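Unit 4: Reporting on Celebrity Relationships

Instructor: Sosina Lemma
Required reading: course packet, pages 48 to 60

Entertainment outlets devote considerable space to the private lives of performers. This unit considers how such stories are sourced and when a relationship becomes a legitimate subject for publication.

Most reports begin with one of three sources: a statement from a publicist, a post on a personal account, or an unnamed friend. The last is the weakest. Students should note how often a phrase such as "a source close to the couple" supports an entire article – and whether any second source is offered.
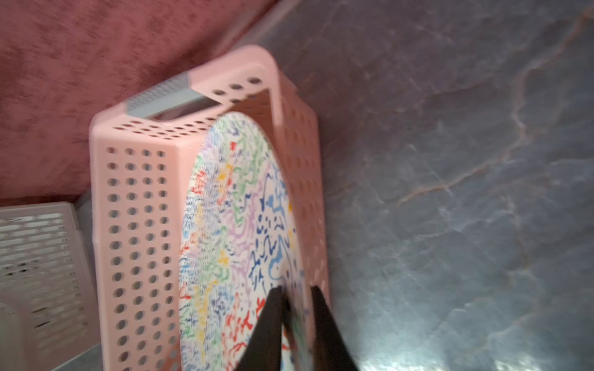 A statement from a publicist is reliable as to what the client wishes to say. It does not establish that the claim is true. Breakup announcements in particular are frequently timed to a premiere or an album release, and the reporter should check the release calendar before writing.

Assignment: Select one breakup story published in July and identify the source of each claim. Submissions are limited to 9 paragraphs and are due by 4 p.m. The exercise carries 60 points.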